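Back on the train from the Plemholm open day with a cold cup of tea and far too many thoughts about robots and shoes. Thread, because my sister has stopped answering my texts.

So Plemholm is a big shed of a place on the edge of Tonham, and twice a year they let ordinary people in to see what they're up to. I put my name down in February and then completely forgot until the reminder came through!

First stop was the talk. Oksana Hutsuliak did it and she was brilliant, no slides with tiny writing, just her and a box of old shoes. Their whole problem this year is footwear. Picking it up, turning it round, making pairs.

I worked in a shoe shop for three years so I was sat there nodding like mad. Shoes are AWFUL to tidy. They fall over, they're all different inside, and the left one always goes missing.

Anyway the arm they use has a proper hand on it, fingers and everything, with bright green pads on the fingertips. I'd expected a claw like the ones at the arcade.
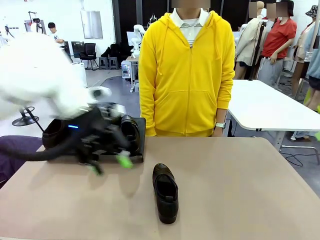 What surprised me was how much of the job is deciding where to hold the thing. Oksana says a heel and a toe are two completely different problems as far as the hand is concerned, and a soft loafer is another one again (I could have told them that, I've still got the thumb from it).

Someone asked how many goes they do in a day. 429 was the record, and apparently everyone was very sick of shoes by teatime.

I asked if it ever gets muddled between black and very dark brown. Big laugh from the staff, so I think I hit a nerve there. I used to get it wrong under the shop lights myself, and a man once walked out in one of each.

There were mannequins about in their clothes as well and I said excuse me to one of them. Moving on.

Also had a long chat with Pylyp Skoryk, who does the software side. He wants it to cope with laces by next year. I said good luck mate, my nephew is 17 and he can't cope with laces.

Things I'd change - more chairs, and a sign from the bus stop, I walked past the gate twice. The cake was good though. Lemon.

They're doing another one in the autumn and you have to book, there are only 100 places. I'm going again and I'm bringing my mum, she's got opinions about loafers.

Right, this is my stop. If anyone else was there and picked up a grey scarf by the tea urn, it's mine, please message me x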